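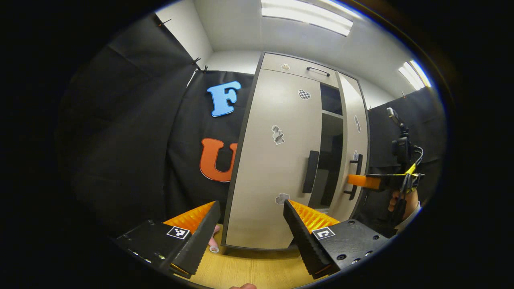

My left thumb gave out before my patience did, and I say that as someone who gave up on knitting in an afternoon. I'd been opening and shutting cabinet doors since breakfast, with a two-fingered claw in each fist, and Dagmar Brabec was calling out "Slower on the pull!" from her stool like a swim coach.

I'd come to Brillthorpe to try the Kurley, a pair of hand-held grippers you use to teach a robot by doing the job yourself. You squeeze the handle, the two fingers close, and a small camera on top records everything from the gripper's point of view. Do the same chore enough times and you've got a pile of recordings that can be used to train a robot arm wearing the same kind of fingers. The arm itself doesn't need to be anywhere near you while you work (I found this oddly restful).

The two-hand kit costs $2,843. You can also skip the buying and book a day with Kubíček, the little outfit that sells it, and for that you get the gear, a room, some furniture and Dagmar. I did the day first and then took a kit home to see how I'd get along without her.

## Getting a grip

The fingers are the best part. They're chunky black blocks with ribbed orange pads on the inside, and those pads really do hang on to things. A bar handle on a cabinet door is no trouble at all. You don't even have to close on it every time. Often I'd just hook one finger behind the bar and draw the door toward me, the way you would with your arms full of groceries.

Dagmar wasn't crazy about the hooking. It's fine, she said, as long as you do it on purpose and keep doing it. What messes up a batch is a person who pinches the handle on one try, hooks it on the next and shoves it with a knuckle on the one after that. I had done all of these before coffee.

There's a little square black-and-white marker on top of each finger, and the software uses those to work out how far apart the fingers are. Keep them clean! I got hand cream on one at home and lost a whole batch before I figured out what was wrong. The manual gives this a single sentence on the second-to-last page, under "Storage." I'd have put it on the box in red.

Comfort is more of a mixed bag. One gripper is fine. Two grippers, with the cameras and cables and straps, start to feel like carrying a pair of full watering cans around by the spouts. Zdislava Šťastný designed the handle, and she told me over lunch that she'd made it for her own hand and then tested it on her sister Žofie, whose hands are the same size. "So that was a bad test," she said. A larger grip is supposed to come out in May. My hands are small and I was okay, except for that thumb.

## The cabinet and me

You'd think opening a cabinet would be the easy one. I did. But with two hands you suddenly have to decide things you've never decided in your life. Which door goes first? Does your left hand hold the open door while your right goes for the other handle, or do you let go and trust the hinge? Where do you stand so the door doesn't come around and whack your camera? I whacked my camera a lot.

The stickers help, by the way. If a piece of furniture is one flat pale color, the tracking has very little to look at when you get up close, and the software can lose its place. A few high-contrast stickers on the doors give it something to hold on to. Kubíček puts a sheet of them in with the kit, and they peel off fine from painted wood. They did not peel off fine from my hall closet, and I'm still picking at one with a fingernail.

Same goes for the big foam letters on the drapes. I'd assumed a child had been in. Black cloth is good for hiding the clutter, Dagmar told me, but a camera looking at plain black cloth hasn't a clue which way it's moving, so you give it a letter or two to look at. At home I used a string of birthday bunting, and it worked just as well.

By the end of my day in the studio I had 166 good recordings, all doors and drawers, and a real opinion on vertical handles (I'm for them, with the horizontal ones a distant second). Dagmar threw out the rest without a shred of guilt. You get to watch her do it, and I'd say that's where most of the learning happens. She'd stop a clip, point at my wrist, and I'd see that I'd twisted it halfway to check the time.

## On my own

Setup at home took me 20 minutes once I'd found the right cable. The first time took most of an evening. The app wants you to wave each gripper around the room in a slow figure eight so it can get its bearings, and it doesn't tell you when you've waved enough. You just stand there conducting an orchestra until a bar turns green. My neighbor Wilma MacKinnon came by for her casserole dish in the middle of it and stayed to have a go. She was better than me from the first try, very smooth, no wrist business at all. She used to decorate cakes for a living, and I suppose that's the same sort of hand.

We did the kitchen drawers, then the fridge, then a jewelry box that was really too fiddly. The fingers are wide, and anything smaller than a teaspoon handle is a struggle. Kubíček sells a slim pair as an extra. I'd want those in the box at this price.

Battery life is good enough. I never ran flat in a session, though the cameras get warm, and I took longer breaks than I needed to let them cool off. The files are enormous, so clear out your laptop first.

Now, the recordings themselves don't do anything. You need somebody with an arm and a training setup on the other end. Valtteri Leinonen runs a small lab in Brilville and let me send him my kitchen batch. He wrote back that nine of the clips had a dog in them, that he'd kept those in, and that my drawers were "very usable." My fridge, less so. I'd been standing too close, and half of what he got was door shelf and mustard.

## Should you get one?

If you work with robot arms and you've been steering them by remote control to collect your data, I think you'll like this a lot. It's quicker, you can take it into a real kitchen, and you feel what you're touching through the handle. If you're only curious, book the day. It costs far less than the kit, lunch is included, and you'll come home looking at every cabinet you own in a whole new way.

I've sent my loaner back. Wilma has asked twice whether I can get it again.

**Kurley two-hand kit**
Price: $2,843
In the box: two grippers, two cameras, cables, straps, one sheet of stickers
Good: grippy pads, quick to set up after the first go, handy for doors and drawers
Less good: heavy in pairs, wide fingers, shy manual
Studio days: Kubíček, Brillthorpe, by appointment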